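Ranked choice for Masden city council: who's in?

masdenite17
The charter petition passed 500 signatures last night! I've wanted this since the September forum at the library, and I'm so glad people are signing. If we reach 1585 it goes on the spring ballot. You'd rank up to four candidates for each seat, the last-place one drops out, and those votes move to the next name on each ballot until somebody has a majority. Ask me anything, I love talking about this stuff.

pacheco_st
Signed it. Last time we had a five-way race in my ward and the winner got 30 percent. I like her fine, but come on.

Wiroj Thongsuk
I'm a no for now. My mother votes in every election and the current ballot already gives her trouble. Four columns of bubbles is a lot. And how long do we wait for results?

masdenite17
Fair question! She can mark one name and stop there, and it still counts. Results would take longer, yes. The clerk's office is guessing a few days.

Wiroj Thongsuk
A few days for a town this size is exactly my problem with it.

tuna_hill
Wiroj has a point on the wait, but I'd take it. Also, is anybody doing a practice vote? People get it so much faster once they've ranked something silly like breakfast foods.

Uliana Hladun
Yes! Plandari Hall, 27 Nov 2023, doors at 6. Breakfast foods it is, I'm stealing that. Bring a neighbor, bring a skeptic (Wiroj, I'm saving you a chair).
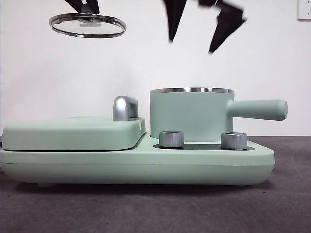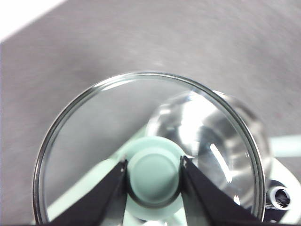 Mint-green breakfast appliance (first photo), clear round rim over gray (second)

pacheco_st
Waffles first, eggs second, and oatmeal can get eliminated in round one.

Wiroj Thongsuk
Oatmeal is my first choice, so I guess I'd better show up. Still voting no on the charter, though. Can we see a sample of the real ballot while we're there?

Uliana Hladun
I'll print a stack, large type too, so take one home for your mother.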